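Ticket 1106: Guest room thermostat drops off the network overnight
Status: Closed
Opened by: Hollis Pruitt
Assigned to: Damian Riedl
Product: Fisance room thermostat with Grondholm hub

Hollis Pruitt
The thermostat in the back bedroom goes offline every night and comes back when I press the dial. The hallway one is fine. The app shows "no contact" and the room stays at whatever it was last set to. I have changed the batteries twice.

Damian Riedl
Please send the hub log and tell me which radio channel the hub is on. It's under Settings, Network, Advanced. Also check the firmware version on both thermostats.

Hollis Pruitt
Channel 19. Both thermostats have the same firmware. Log attached. The Wi-Fi router sits on the same shelf as the hub.

Damian Riedl
The log shows the bedroom unit missing its check-in and then giving up after 2000 seconds. The hallway unit misses a few too but recovers. Move the hub away from the router, to another shelf if you can, and change the channel to 15. You will need to pair both units again after the change.

Hollis Pruitt
Moved the hub to the top of the bookcase and changed the channel. The hallway unit paired right away. The bedroom one took three tries.

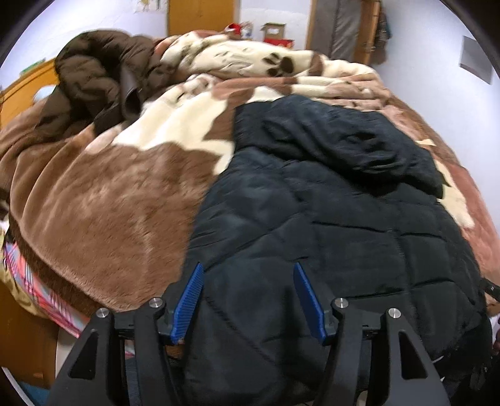
It stayed online the first night and dropped once the second night. The signal reading in the app went from "poor" to "fair."

Damian Riedl
One drop is still too many. Turn off eco radio mode on the bedroom unit. It lengthens the time between check-ins, and the hub can lose track of a unit with a weak signal. Battery life will be shorter.

Hollis Pruitt
Eco radio is off. No drops for a week and the schedule runs as set. OK to close.

Damian Riedl
Closed September 4, 2020. Reopen if it drops again and attach a new hub log.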